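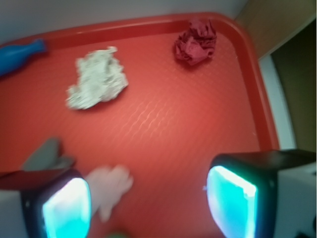

When does Fluvgate come back for its third season, and do you need to rewatch the first two?

The third season starts in March, and the last four episodes of season two are enough to get you through the premiere.

That is the short version, and it answers most of the mail we've had since the renewal. The longer version depends on how you feel about the Wundstead plot, which took up a lot of season two and is going to take up more of season three.

For anyone who dropped off: Fluvgate is the one set in a river port where the lock gates open onto a different year each time they're used. Season one was mostly a case-of-the-week show. Captain Haque and her crew took a barge through, fixed something or broke something, and were home by the credits. Season two kept that going for five episodes and then stopped doing it. Episode six, "Low Water," stranded the barge in Wundstead, and the show has been there ever since.

The episodes to rewatch are seven through ten. Seven has the flooded town hall and the first time we see the ledger. Eight is the one told from Fera's side, and you need it, as it explains why she lied about the keys. Nine is slow. It has one important conversation, between Haque and the harbor master in the boat shed, and the rest is people walking along the towpath. Ten is the finale, and you probably remember it: Fera closes the gate from the wrong side, Haque opens the ledger and finds her own signature on the last page.

If you have time for a fifth, watch season one, episode three, "The Toll." It looked like a throwaway when it aired. The toll collector in that one pays out 2,617 coins and says the number twice, and the same number is written on the inside cover of the ledger. Several readers caught this before we did. Marcelino Andrade wrote in with a list of every time it has turned up since, including a house number in "Low Water" that I had missed on three viewings. His theory is that it's a year and that the gate will open onto it in the new season. I think it's a count of crossings, and that Haque's crew has made a lot more of them than they remember. We'll see who's right.

What we know about the new season so far is not much. There are 10 episodes again. The first two air together and then it goes weekly. Wundstead is the main setting for at least the first half, and the town set has been extended to include the upper lock, which was only ever mentioned in dialogue before. Fera is back, though the cast listing has her under a different surname, and I'd expect that to matter. The harbor master is a regular now. There is no sign of the twins in the listing. I wouldn't read too much into that yet, because they weren't in the season two listing either and they were in six episodes.

The teaser runs under a minute. Most of it is water. There is one line of dialogue, Haque saying "We already paid," and a shot of the barge with its name painted over. Farzana Jayasinghe, who writes our Fluvgate recaps, has gone through it more than once and is fairly sure the painted-over name is longer than the one we know. She'll have a post on that next week. She is also doing the recaps again this season, so please send corrections to her and not to me.

On the recaps themselves, there's one change. Last season they went up the morning after and ran long, and a number of you asked for something shorter to read before the discussion thread opened. This time there will be a 600-word version the same night, with no theories in it, and the full recap the next afternoon. The short one will stay spoiler-free for anything past that episode. The full one won't, if the preview gives something away, so skip the last section if you avoid previews.

The discussion threads will work the way they did before. Book readers have their own thread. The show has moved a long way from the novels, but the third book does cover the upper lock, and people who haven't read it would like to find out what's up there on their own. Please keep it out of the main thread, including hints. "Just wait" is a hint.

We're also running the prediction sheet again. The finale sheet for season two passed 1,000 entries, and only a handful had Fera on the wrong side of the gate. The questions for the new one are still being put together. So far we have who signs the ledger next, whether the barge leaves Wundstead before the midpoint, and what the number means. Send more if you have them. Questions need to be something the show can settle on screen by the finale, so nothing about what a character was really thinking.

Entries close when the premiere starts. You can change your answers up to then but not after, even for a typo.

Next issue: Farzana on the teaser, and a reader's defense of episode nine.

Contact the editors | Unsubscribe | © All rights reserved | Back to top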